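Plarnine Boards > Home & Kitchen > Wood, Stone & Other Regrets

Thread: Oiling a butcher block top – how often, and with what?

nesham_north
I have inherited, along with a house, a butcher block counter that seems to have last been oiled under a previous administration. It's maple, I think. The man at the hardware store said mineral oil. The other man at the hardware store said tung oil, and then they stopped speaking to each other. I left with a sponge.

What do people use, and how often? I cook most nights and own one cutting board, which I'm told is the number of cutting boards that gets you in trouble.

gravyboat580
Food grade mineral oil from the drugstore, next to the laxatives, where it is half the price of the same stuff with a picture of a salad bowl on it. Once a day for a week, once a week for a month, once a month until you die. That's the rhyme my father had, except it doesn't rhyme.

Margus Rimkutė
I'm going to disagree with the drugstore method early so we can get it over with. Mineral oil never cures. It sits in the wood for a while and then it leaves, mostly by way of your bread dough. Pure tung oil, thinned for the first coats, five coats, a month of patience. I did mine in July four years ago and have touched it up once.

gravyboat580
A month with no counter. Where did you make a sandwich, Margus?

Margus Rimkutė
On a plate, like a Christian.

Paweena S
Both of you are skipping the sanding. If the old top has anything on it (varnish, somebody's idea of polyurethane, forty years of Pledge) then no oil is going anywhere. Do the water test. Put a few drops on and go answer an email. If they're still standing up when you come back, you have a film finish and you're sanding. If they've gone flat and left a dark spot, you can oil.

I start at 80 grit if it's ugly, then 120, then 180. Do not go to 400 unless you enjoy sanding for its own sake. It closes up the surface and the oil just sits there looking at you.

nesham_north
Did the water test. The drops stood up. I would like it noted that I answered several emails.

Follow-up question: it has little scuffs everywhere and a few stains. Is the goal to get rid of all of that? Or does everyone's look like this and I've been spoiled by catalogs?

Theo Agbenyega
Everyone's looks like that. Ours is a pale top, strips running the long way, and it gets used as a bench far more than as a kitchen. Scuffs and faint stains all over and I have stopped seeing them.

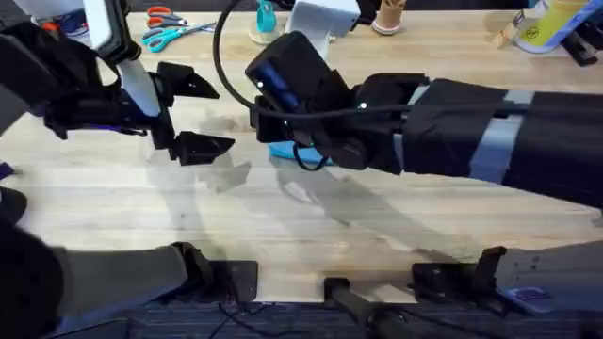 Our top, scuffs included

I oil it when it starts looking chalky and leave the marks alone. Sanding out every stain is how you end up with a thinner counter and the same number of opinions.

Margus Rimkutė
Chalky is the mineral oil leaving. I rest my case.

Theo Agbenyega
It's a hard wax oil.

Margus Rimkutė
I unrest my case.

countersunk
Hard wax oil is the correct answer and I'm annoyed it took this long. Two thin coats, buff each one, walk on it the next day if that's the sort of household you run. It costs more than 40 dollars for a tiny can, and you'll use a third of it and then find the rest turned into a hockey puck in a year. Decant it into a smaller jar with no air space.

Also LAY THE RAGS FLAT outside to dry. Linseed, tung, any of the curing oils. A wadded rag can heat up and catch fire by itself. Please don't wad them up in the kitchen trash and go to bed.

gravyboat580
Drugstore oil has never set fire to anybody's trash. Just putting that out there for the undecided.

Paweena S
That's fair, and I hate it.

For the stains: black ring next to the sink is usually iron or water sitting too long, and oxalic acid will pull it. Gloves, ventilation, rinse it more than you think. Red wine mostly sands out. Ink depends on how fast you got there.

nesham_north
How fast is fast? There is a blue dot by the window that predates me.

Paweena S
Faster than that. If it predates you, it's yours now. Try rubbing alcohol on a cotton swab before you sand, and blot so it doesn't spread. Bare wood drinks ink. A top with a decent finish gives you a minute or two to panic productively.

countersunk
Which is my case for a finish over a treatment, but I'll stop.

(He won't stop. I've read his other threads. – gravyboat580)

Theo Agbenyega
Same top again, for anyone weighing up pale wood and worried about pens. There's generally one lying on ours.

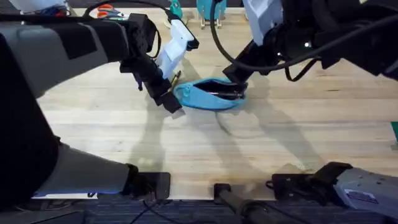 Posted by Theo Agbenyega | Member | 1,058 posts | 3/18/20

No ink disasters so far, though I've now said so in writing. What does mark it is anything metal left damp overnight. A can of coffee gave us a lovely gray circle, and that one did need the acid.

Nuanchan K
Coming in from the cheap seats: check the underside too. If you only seal the top, the bottom takes on moisture at its own pace and the whole thing cups. Ours lifted at the front edge until you could roll an egg off the back. One coat underneath is plenty, you're not going to be eating off it.

Same goes for how it's screwed down. The holes in the cabinet rails should be slots so the wood can move across its width. The people who installed ours used round holes and a lot of confidence.

nesham_north
I have just been lying in a cabinet with a flashlight. Round holes. Bare wood. One dead moth.

Margus Rimkutė
Leave the moth, it's structural.

nesham_north
All right, plan: sand to 180, alcohol on the blue dot, one coat underneath, slot the holes, then hard wax oil on top. I'm sorry, Margus. I would like a counter before summer.

Margus Rimkutė
You'll be back. I'll be here with my plate.

gravyboat580
Wipe up spills, buy a second cutting board. That goes for whichever oil you pick, including the wrong ones.

nesham_north
Second cutting board purchased. It's bamboo. Please nobody start.

countersunk
Bamboo is a grass.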